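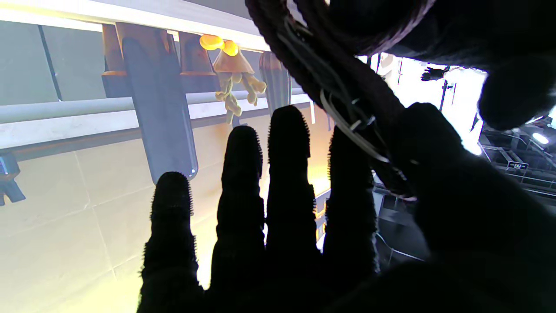 About Arnari

Arnari is a school of baking and pastry for adults. We teach bread, laminated doughs, cakes and preserved fruit to people who bake at home and to people who intend to earn a living from it. Both groups study in the same kitchens, under the same instructors and with the same recipes.

The school was founded by Keyvan Shahbazi, who had managed the morning shift at Asadi, a neighborhood bakery known for its flatbreads and cardamom rolls. The first classes were held in the bakery after closing, with students working at the long shaping bench until the night crew needed it back. When the waiting list grew longer than the evenings available, the school moved to premises of its own. Mr. Shahbazi remains director and teaches the opening session of every Foundation course.

Our Teaching

Instruction at Arnari is organized by dough and batter. A student in the Foundation course spends the first two weeks on a single lean dough, changing the water, the salt, the flour and the resting time, and keeping a written record of each result. Enriched doughs follow, then short pastry, then sponge and butter cakes. Recipes are given by weight in grams throughout. Volume measures appear only in the final week, when students learn to convert older family recipes.

Classes are limited to seven students per instructor. Each student has a bench position and a mixer, and is expected to complete every bake individually. Finished work is assessed at the bench by cutting, tasting and discussion. We do not award numerical grades in the Foundation course. Students in the Professional course sit a practical assessment at the end of each term and receive a written report.

Courses Offered

The Foundation course runs for 60 hours and is open to anyone over eighteen. No experience is required.

The Professional course runs from November through the following summer and includes a placement in a working bakery. Applicants should have completed Foundation or be able to show equivalent skill at a trial bake. Placements begin at 4 a.m., and applicants are asked to consider this carefully before applying.

Short courses are offered throughout the year. Current subjects include sourdough maintenance, croissants, holiday breads, gluten-free cakes, and jams and marmalades. The croissant course is held only in the cooler months.

Our Kitchens

The school occupies the ground floor of the Dokel building, a former dry goods warehouse. It has two teaching kitchens, a cool room for pastry work, and a small library of 2,065 cookbooks and trade manuals. The library began as Mr. Shahbazi's own collection and has been enlarged by gifts from former students - among them a large number of handwritten recipe notebooks, which may be read on site but not borrowed. The library is open to enrolled students whenever classes are in session.

Flour is delivered weekly from Rotetach, a regional mill that supplies the school with bread, pastry and whole grain flours. Foundation students visit the mill once during the course. Closed shoes are required for the visit, and transportation is provided from the school.

Our Students

Since opening, the school has enrolled 2,747 students. Many come for one short course and return later for another. Graduates of the Professional course work in bakeries, hotels, hospital kitchens and schools, and several have opened shops of their own. A list of graduates who accept custom orders is kept at the front desk.

Bread and pastry made in class belong to the students who made them. Anything left at the end of the day is delivered to two community kitchens nearby, an arrangement that has been in place since the first year.

Tuition and Assistance

Tuition covers ingredients, use of equipment and a printed course manual. Students provide their own aprons and a bench scraper; knives and scales are supplied. Assistance covering up to half of tuition is available for the Professional course, and applications are reviewed by the director and two instructors. Requests should be submitted together with the course application.

Visiting the School

Prospective students are welcome to observe a morning class by arrangement with the office. Observers are asked to arrive by 8:45 a.m., to tie back long hair, and to inform us in advance of any food allergies. Wheat, milk, eggs, nuts and sesame are in daily use in both kitchens.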